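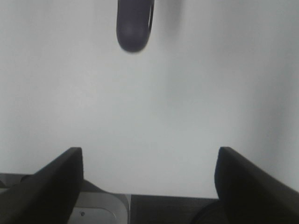 Dustpan and brush sets: is any of them worth more than the cheap one?

gristmill_dan
I'm on my third dustpan in two years and I'm tired of it. The last one was a Larnix with a rubber lip that was supposed to "seal to any floor." It sealed for a month, then curled up at both corners, and now I chase the same line of coffee grounds across the kitchen until I give up and use a wet paper towel. The one before that cracked at the handle.

Now my sister says to get the Grisier set because it costs more and comes in nice colors. I don't see how a color picks up dirt. Does anybody own a set they've had for a few years and still like? Please don't tell me to buy a cordless vacuum. I have one. It's dead every time I want it.

pantry_moth
Plain one-piece plastic, no rubber. The rubber lip is a gimmick and always has been. It's the first thing to go and you can't buy a new one. I've had the same hard plastic pan for 7 years and I couldn't tell you who made it.

Suvarna_S
I'll disagree with moth a little. A hard edge is fine on a counter or a smooth floor. On old tile with deep grout it's useless, the fine stuff goes straight under. I rent a place with that kind of tile and I'd take a worn-out rubber lip over no lip at all.
- Sumathi Suvarna

gristmill_dan
Mine is vinyl, pretty flat. So a hard edge might work. What I mostly sweep up is coffee beans, by the way. The hopper on my grinder is a bad design and it throws a few every time I fill it.

tubbs_at_home
Whole beans are the easiest thing in the world to sweep. They're also the easiest thing to lose again, because they roll. If the pan has no rim on the side, you tip it a bit on the way to the trash and they're back on the floor. Get one with a raised rim along the side as well as the back, and you can stop shopping.
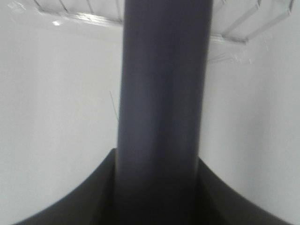 And keep the pan flat while you brush. People tilt the handle up to get the edge down tight, and then wonder why everything slides back out. Put it flat, brush in short strokes, then lift the front first.

pantry_moth
I've never lifted the front first in my life and I get by fine. Half of what gets posted in this section is people inventing technique for a dustpan.

tubbs_at_home
Then you sweep twice. Up to you.

kettle_and_co
Can somebody explain why the handle gets a hole in it if the brush doesn't clip on? My MacPherson set has a clip and the clip is the only part I really like. It hangs as one piece behind the door. If they don't stay together, you own a dustpan and you're looking for a brush. I went through that for years.

Suvarna_S
The hole is for a hook, and a hook costs almost nothing. I don't trust clips. They either grip so hard you need both hands, or they go soft and the brush drops on your foot when you open the closet.

There's a better reason to store them apart, too. A brush that's pressed against the pan all the time ends up with bent bristles on one side. I wash mine in the sink now and then and stand it up to dry, head against something with gaps so the air gets through.

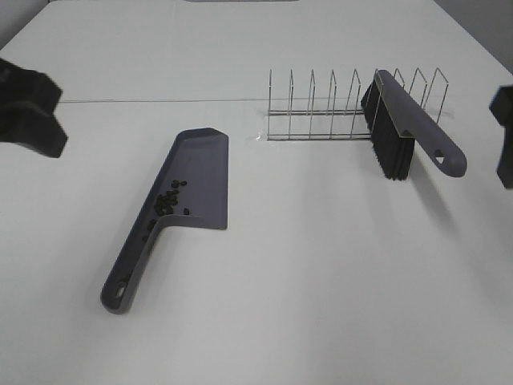 I've used my wire dish rack for it - the upright loops that hold the plates do a good job of holding the head upright. The handle stays out of the way and you can leave it there until the bristles are dry all the way in.

kettle_and_co
In the dish rack? Where your plates go?

Suvarna_S
When it's empty. And it's a counter brush, it never touches the floor. I have another one for the floor.

pantry_moth
I'm with kettle. I don't care how clean it is, a brush does not go where the plates go. Hang it over the tub.

tubbs_at_home
A rack rinses off in 10 seconds. But I wouldn't do it with a floor brush either, and I'd bet most people only own the one.

gristmill_dan
I only own the one.

OK, so what I'm getting is: hard plastic, one piece, rim down the side, hang it up. None of which tells me why the Grisier costs what it does. I looked at it in Zokumville at the housewares place and the pan felt the same as the cheap one next to it. The brush was softer, and I'm not sure soft is good.

pantry_moth
Soft for flour, stiff for anything you can see. Beans you could push with a piece of cardboard. You're paying for the matching handle.

kettle_and_co
Some of us like a matching handle.

gristmill_dan
Bought the cheap one. Gray, no rubber. I'll post again when it breaks.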